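Skamwood Nature Forum > Garden Birds > Nest boxes

Swift box on a south wall, is it too hot?

hedgerow_lo
06/05/2021
Hello all. Last week I put up two swift boxes under the roof of our house, on the south side. It is the only wall high enough, because the north side has a conservatory under it. Now my neighbour tells me that the chicks will cook in there. The roof hangs over the wall by 40 cm. Should I take the boxes down before the birds arrive? I also play the calls in the morning from a small Oteck speaker, quite softly.

brackenfoot
Your neighbour is right in general. South is the worst side. When it is very hot the young birds crawl to the entrance for air and they fall out. I would move the boxes, even if east means a lower place.

mudlark77
I do not agree with brackenfoot. Swifts have nested under hot roof tiles for a very long time. With 40 cm of overhang the box is in shade for most of the day in June, when the sun is high. Please look at noon and see where the shadow ends. If it covers the entrance, leave everything as it is.
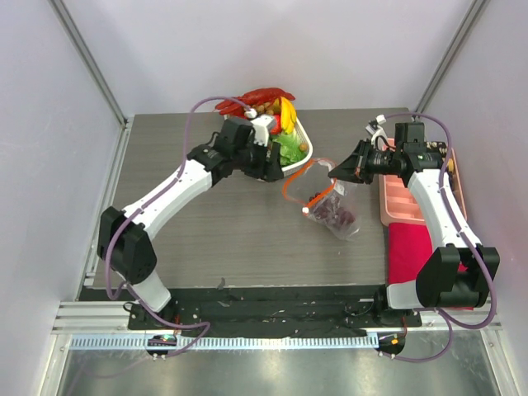 Also paint the boxes white if they are dark. Mine are white and on a south-west wall, and I had two pairs last year. The last young one left in the first days of August.

brackenfoot
Two pairs in one summer does not prove much. We had a mild July here. I have picked up fallen chicks from under a south gable, and it is not a nice thing to do.

mudlark77
Was there an overhang on that gable?

brackenfoot
A small one. All right, less than 40 cm.

tern_and_tide
Can I ask what box it is? The Cliltel ones have very thin walls and I would not put them in any sun. A thicker box with some small holes drilled low at the back stays cooler.

hedgerow_lo
Thank you for the answers. They are not Cliltel, I made them myself from thick boards. I looked today and the shadow reaches well below the entrance at noon. I will paint them white on Saturday and drill the holes.

brackenfoot
Then leave them this year, but check the ground under them on hot days.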